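Hard water and a steel sink
Posted by brokgate_jim, June
2 min read

brokgate_jim
We moved to Stostville in June and the water is much harder than we had in Lamont. The kettle furs up in no time and the taps have a crust round the base. Is a softener worth the money? I've had one quote for 1000 and one for 2000, both fitted.

tindard_lass
Don't bother. White vinegar on a cloth, leave it an hour, rinse. I've done that for years and my taps are fine.

Calum Kinnear
Vinegar sorts the taps but does nothing for the boiler. I'd fit one. What sort of sink and worktop have you got?

brokgate_jim
Steel sink, white worktop.
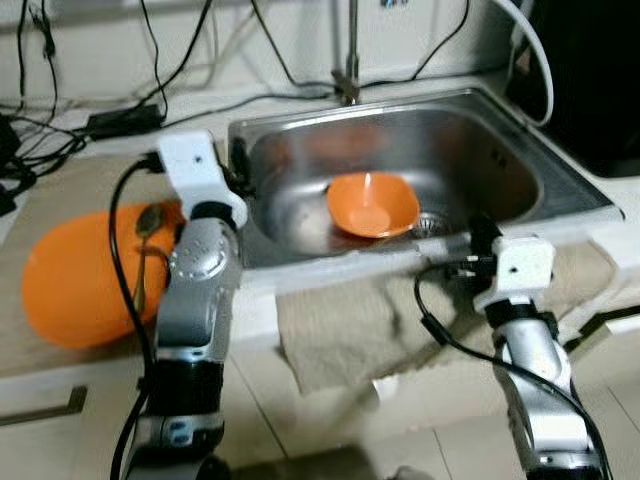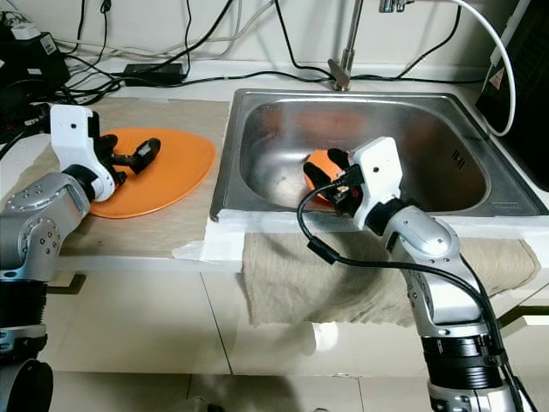
There's room in the cupboard underneath for a small unit, but the stopcock is in the hall.

Calum Kinnear
Then ask if either quote covers the extra pipe. Mine didn't and the bill went up to 3000.

tindard_lass
3000 to save wiping a tap. You can buy a lot of kettles for that.

Calum Kinnear
It's the boiler I was paying to protect. Jim, keep one tap unsoftened for drinking.

brokgate_jim
Will ring them both about the pipe. Vinegar for now.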